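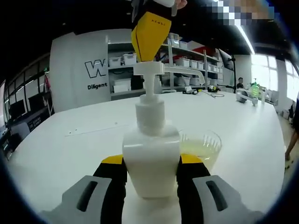 The refill shop deserves a place on every high street

I love a refill shop. Ours opened in September, between the baker and the shoe mender, and I've been in most Mondays. You bring what you've got — jam jars, old bottles, a bucket if you like — and Liesl Auer weighs it and fills it up. Oats, washing-up liquid, lentils, the lot!

People say it's a fad for the well-off. I paid for 920 grams of rice last week and it cost less than the packet. My neighbour Reto buys two spoonfuls of cumin at a time, and why shouldn't he? The council has 14 empty shops on its books. Let one of them cheaply to somebody with scales and a few big tubs, and see who comes in.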